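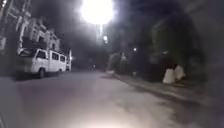

Kitchen scales and a packet label will give you most of what you want to know about your dinner, provided you weigh the right thing at the right moment. A few habits that have saved me some arithmetic:

- **Weigh rice and pasta dry.** The label is usually talking about the dry stuff. Cooked rice is mostly borrowed water, and how much it borrowed depends on your pot and your attention span.
- **Put the oil bottle on the scale.** Zero it, pour, put it back, read the minus number. My "drizzle" came to 17 grams, a figure I had been rounding down to virtue for years.
- **Write the weight of your big pot on masking tape** and stick it under the handle. Mine says 912 g. Weigh the full pot, take that off, divide by the number of bowls.
- **Peanut butter goes jar and all.** Same trick as the oil. Licking the knife counts, says my neighbour Elfriede, who has never owned a scale.
- **Read the serving size before the big number.** A box of crackers in my cupboard reckons 9 crackers is a serving. I'd like to meet whoever stopped there.
- **kJ to Calories:** divide by 4.2. Dividing by 4 and grumbling will also get you close enough.
- **Soup:** add up what went in, then portion it. Don't try to work backwards from the bowl. Guoqing tried with his barley soup and we ate at 10.

Flat batteries make scales wander, so if a litre of water suddenly weighs much more or less than a kilo, change them before you blame the water. And wipe under the plate. Mine had a lentil in there holding up one corner, possibly since October.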